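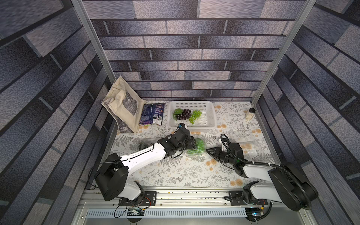
The grocery cell, with green grapes in the left gripper.

Pekside's packing run in June got as far as cycle 17 of a planned 100 before the left arm stopped dead with fault 414, which the manual calls "unexpected load." Tonantzin Sandoval traced it to a grip-force limit left over from the Wevon jar trials. Jars don't mind. Grapes have opinions. 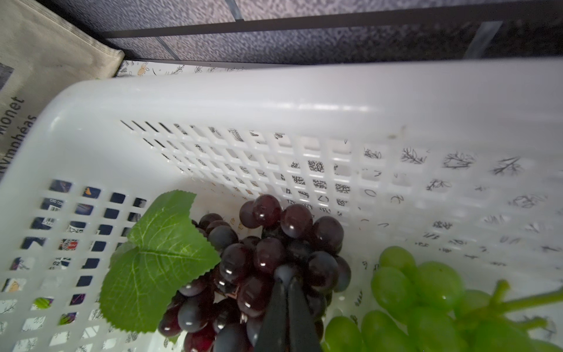
Fingertips on the dark bunch in the basket.

The limit now resets with every change of item, and the log is on the Hiserano share – all 6 pages of it. Until Espinoza signs off, please keep your hands out of the cell while the arms are powered, however good the fruit looks.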